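Week two with the filing cell at Hetonus. The sales deck called it "self-tending." I have tended it every day.

---

The job is simple. Wrapped books and magazines come in, the arm reads the barcode on the slip, then stands each one in a rack. Farkas, who sold us the thing, promised 500 items a shift. We have not seen 500.

---

Negin Hassanpour has the maintenance log. Most of her entries are the same two words: "wiped camera." The vendor manual gives that job one line and no schedule.

---

Plastic wrap is the real enemy. It throws glare, the scanner reads the glare, and the arm waits. Firouzeh Hashemi turned the lamp down to 78 percent and misreads dropped for an afternoon. Then they came back. I wouldn't call that a fix.

---

Placement is the other headache. The white table sits a touch lower than the green one, and the rack lives on the green one. The setup guide assumes a single flat surface. So we keep two height offsets, and any time a table gets bumped, both are suspect.

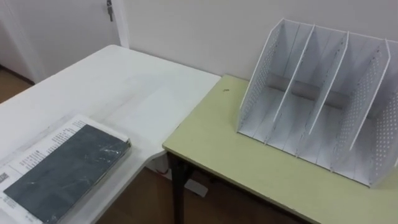 Wrapped book, empty rack

Kianoush Dehghan wants to bolt both tables to the floor. Maybe. I'd like to see a week of offset readings first, taken at the start and end of each shift. We bought brackets for the last problem too.

---

The rack dividers slot into the base with small notches. If one leans, the arm's idea of the slot and the real slot part ways. The software has no check for this. You check it, with your hand, before you press start.

---

Current morning routine:

- wipe the lens
- seat every divider
- touch off on the white table, then the green
- run 4 test books at half speed

Farkas says none of this should be needed. Farkas is welcome to come run a shift.

---

Eyerusalem Negash asked if the new firmware handles the glare. The release notes say "improved robustness." I asked what was measured and on what kind of wrap. Still waiting to hear.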